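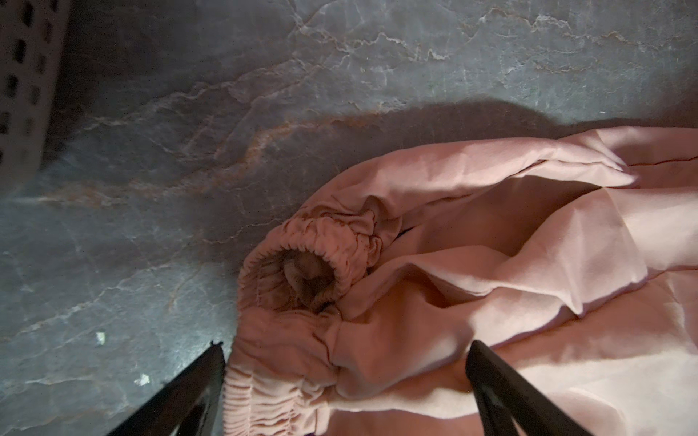 Can a machine fold household laundry without supervision at this time?

Folding of mixed household laundry remains beyond any machine a private household or small institution can reasonably purchase and leave unattended. Research systems can fold certain garments under favorable conditions, at a pace well below that of a trained attendant. Industrial folders for sheets and towels are a separate category and have been dependable for many years.

Posted to: Equipment and Facilities
Original poster: Prasley Residence Operations
Date: February 6, 2019

Full text of the inquiry:

Our residence launders personal clothing for 212 occupants. Flatwork is sent to an outside plant and is not part of this inquiry. Personal clothing is washed, dried, folded and returned by our own staff, and folding takes up the greater part of each shift. We have been asked to report on whether any portion of this work could be assigned to automated equipment in the next budget period. We would be grateful for replies from members with direct experience of such equipment, particularly with soft items such as sweatpants, children's leggings and fleece tops. Information on sorting and on the pairing of socks would also be welcome. Please state whether your experience is with purchased equipment, a trial, or published material only.

3 replies

Abílio Sequeira
Member, Facilities section

The short statement above is mine and was moved to the top of the page by the moderators. I add the following from direct experience of a trial.

Our department evaluated a two-armed folding station, supplied under the name Lunum, beginning in September and continuing for 30 working days. The station was given personal clothing only. Over the full period it was presented with 212 garments selected to represent an ordinary week. It completed an acceptable fold on 19 of them without assistance. Most of those were plain T-shirts that an attendant had already laid flat.

The principal difficulty was in preparing the garment. Clothing leaves the dryer twisted, partly inside out, and with one leg or sleeve caught inside another. A person finds the waistband by touch and shakes the item straight in one motion. The station had to locate an edge, grasp it, lift, examine the result, and frequently put the item down and begin again. Elasticated cuffs were a recurring source of error, as a gathered cuff and a gathered waistband look much alike when the garment is in a heap. Thick fleece was often picked up in two layers where one was intended.

I would advise the residence to separate its report into four tasks: transport, sorting, folding, and return to the occupant. Transport carts that follow a fixed route are available now and perform satisfactorily where corridors are kept clear. Sorting by scanned label is practical if every item carries a label. Folding of personal clothing should be recorded as not yet practical. Return to the occupant involves opening drawers and closets, and I know of no equipment suited to it.

On the matter of socks, the station was not offered any. The supplier requested that they be excluded.

Lola
Member

We have a folding machine at the shop and it is fine for shirts. You clip the shirt on the front and it goes in and comes out folded. It does not take pants with thick elastic or anything small. Somebody has to stand there and clip. I do not believe it would help with what is described here, but it is cheaper than a robot.

Hegarty
Member, Purchasing section

Experience: published material only.

Members preparing a budget request should ask the supplier for unedited video at normal speed, starting with clothing in a basket. Many demonstrations are shown faster than they were recorded, and the garment is frequently spread out before the video starts. A written statement of how often an attendant must intervene per hour should also be obtained. If the supplier declines to give that figure, the request should be deferred.

I would also ask Mr. Sequeira whether the 30 days included time lost to repairs.

Comment by Abílio Sequeira: They did. Two of the days were given over to replacement of a fingertip pad and recalibration.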